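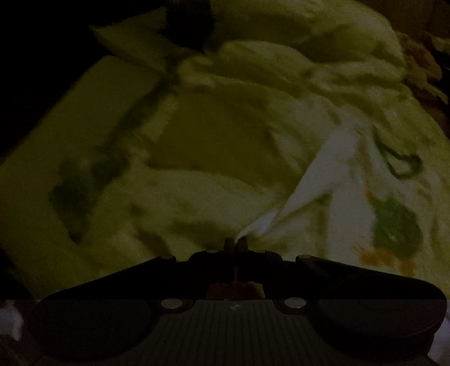 Wondis Duvet Cover — Pale Green

Home > Bedroom > Bed linen > Duvet covers

Item 406-W
£482 the trade bale / singles priced at the counter
In stock at Lidport. Amadi branch — call first.

The soft one. Pale yellowy green, a shade that goes with most bedrooms and doesn't shout. Been in the range since the old catalogue and we keep getting asked for it so it's staying. Same cloth as last year, same cut, new buttons.

Good for: spare rooms, lets, student rooms, anyone who hates ironing.
Less good for: people who want that crisp hotel feel. Look at the Umis white instead, different page.

What you get
Duvet cover only. Pillowcases are seperate (see item 407 if they're back in, they weren't at time of writing). No duvet inside. We do get asked.

Sizes
Single, double, king. No super king in this colour. Double runs a touch generous so if your duvet is an old thin one it will move about in there — use the corner ties.

Closing
Buttons along the bottom edge. Two spare sewn to the care label. Corner ties inside, all four corners, both long enough to knot properly.

Washing
40, with similar colours. Do the buttons up first or everything else in the drum ends up inside it. First wash on its own please, any printed or dyed bedding will let a little colour go. No bleach. Tumble on low, take out while slightly damp, shake hard, fold. Line drying is better if you have the line.

It creases. Soft cloth, it will. Shake and smooth by hand when it goes on the bed and most of it drops out overnight. If you iron, iron inside out.

Marks
Tea and coffee: cold water straight away, then normal wash. Grass or felt pen: dab, don't rub, a bit of washing up liquid, leave ten minutes. Make-up the same. Anything older than a week, bring it in and ask Ekaette Afolabi on the linen counter, she has a list of what works and what ruins things.

Changing the bed, quick way
Cover inside out on the mattress. Hands in, grab the two far corners, grab the duvet corners through the cloth. Flip. Tie the bottom two. Button up. Easier with two people on the king.

Trade and lets
Bale price above is for mixed sizes, you choose the split when you order. Orders in before 2 pm go out next working day. Delivery to the door, not up the stairs. Ring Obinna Tamuno on extension 1110 for bigger runs or repeat orders, he'll want your account number.

Returns
Unwashed, in the bag, with the receipt. Faulty is different — bring it back washed or not, we'll look at it. Buttons coming off counts as faulty. Shrinking after a 60 wash doesn't, sorry.

From customers

"Third one I've bought. First is still going, gone a bit paler but softer." — Nneka Garba

"Nice colour, a bit more yellow than I thought from the catalogue. Kept it." — Adebayo Okafor

"Corner ties are the best bit. Would like a super king please!!" — Ekaette Bassey

Reply from the shop: we've asked. Maybe May.

Also in bed linen
Umis plain white cover
Wondis fitted sheet, deep
Mattress protector, single and double
Storage bags with zip, for the airing cupboard

Prices checked this morning. Colours differ a bit between batches, so if you need a matching set buy it all in one go and tell the counter, they'll pull from teh same box.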